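# Flat, Pale and Cleared: The Work Surface as a Working Part

Most of the arguments over furniture at Plurkus have been about chairs. The desks arrived in one delivery, were bolted together over two days in February, and went unmentioned for weeks. Zineb Samir, who runs the packing and repair benches on the ground floor, took that as a good sign. A top that draws comment is usually sagging, peeling or throwing light into someone's eyes.

Tops are bought by the sheet and judged by the hour. A buyer sees a sample the size of a playing card, held at arm's length under shop lighting. The user sees the same finish at full width, from a seated position, under whatever the ceiling provides. Three properties matter at that point: how the surface handles light, how much it shows, and what happens at the edge. Price lists cover none of them well.

Pattern comes first in most catalogs. Wood-grain finishes outsell plain colors at Wijesinghe, the fabricator that cut the Plurkus tops, and the pale grades outsell the dark ones. Nabila Bensaid, who handles specification there, puts this down to dust. A dark plain top shows lint within minutes of being wiped. A mid-tone grain hides it so well that crumbs and small screws go missing. Pale grain falls between the two. Small dark parts stand out against it and fine dust doesn't.

Direction is a separate decision. On a real board, grain follows the length because the board is stronger that way. On a printed finish it can run however the panel is cut, and a shop short of material may turn a piece to get one more out of the sheet. The Plurkus order was for tops 1504 millimeters long, cut with the pattern along the length. Two came back turned. They were structurally identical to the rest and were accepted at a discount, then placed at the end of the row where they meet no other top.

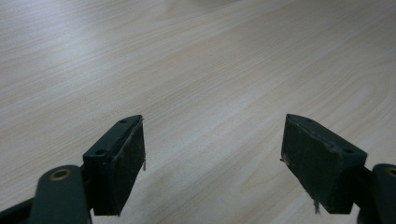
Glare is the fault that gets reported last, usually as a headache or a complaint about the lamps. It depends on three positions: the light, the surface and the eye. Move any one of them and the bright patch moves too. On a pale wood-grain top it appears as an area toward the far side where the beige goes almost white and the fine tan lines blur out, while the grain nearer the user stays sharp. That patch is harmless on a desk used for typing. On a bench used for sorting clear film or white labels it is the worst place to put anything, and people learn to work around it without mentioning it.

Samir's method for checking is simple. Clear the top completely. Sit at normal working height and look across it with the lights on and the blinds set as usual. Lay a sheet of plain white paper where the surface looks brightest, and slide it toward you until its edge is easy to see. Mark that line with low-tack tape. If the tape falls inside the main work area, turn the desk a quarter and repeat. Changing the lamp is the second option and changing the finish is a distant third.

A matte grade reduces the effect but has its own costs. Matte finishes hold skin oil, and the area under the forearms turns shiny with use. Sikico sells a cleaner for this, and Samir's team tried it on one bench before going back to warm water with a drop of dish soap, followed by a dry cloth. Abrasive pads are out. They polish the high points of the texture and leave a gloss spot that can't be reversed.

Edges fail before faces do. The usual sequence starts at a front corner, where a sleeve or a chair arm catches the banding. Once a gap opens, water from cleaning gets into the core and the panel swells. Bensaid's advice is to run a fingernail along the joint once a month and re-glue at the first click. Plarora, which supplied the legs, recommends checking the frame bolts on the same visit – a loose frame lets the top flex, and flexing opens the joint again.

Then there is the matter of keeping the thing bare. The repair benches are cleared at the end of every shift, down to the pen cups. Tools go to a rail on the wall and open jobs go into shallow trays on a rack behind the chairs. The rule costs each person a few minutes. It also means that damage is found on the day it happens, and that the surface gets wiped all over, including the strip at the back where tape dispensers tend to live for years.

The order for the upstairs room went in on March 27, 2026: same finish, same supplier, grain direction written on the drawing in capital letters. Samir asked for one spare top to be stored flat in the stockroom, on battens, face up, with nothing stacked on it.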